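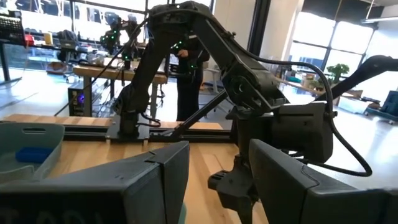
I'd been meaning to get over to Dullham all summer, so when the woman who runs the repair and lending room there said I could come by in August and talk tables and bins, I jumped at it. (I love a good workroom. I can't help it.)

She put the kettle on and started with the tabletop before I'd even found my pen. "Wood, always wood," she said. "I tried a metal one for 13 months and everything rang like a bell. I'd set down a screwdriver and jump." She rubs it with oil a few times a year and doesn't worry much about scratches.

We got onto windows next, and she lit up! "I turned down a bigger room with no daylight. People thought I was nuts. But you try matching gray thread under a tube light."

Then bins — her big subject. She bought 61 of them when Plotau, the shop down the street, closed, and she's still giving them away. What makes a good one? "A handle hole. If I can't grab it with one hand, I don't want it. And no lids! Lids are where things go to get lost."

So how does she keep the place neat with so many people coming through? She laughed at me. "Neat is a strong word." Her one rule is that whatever you take out goes back in a bin before you leave, and it doesn't have to be the right bin. She sorts it all herself at 9 in the evening, with the radio on. "It takes me an hour, some nights two. I like it, don't tell anyone."

I asked if I could print that, and she said sure, go ahead, and did I want a bin to take home. I took 4.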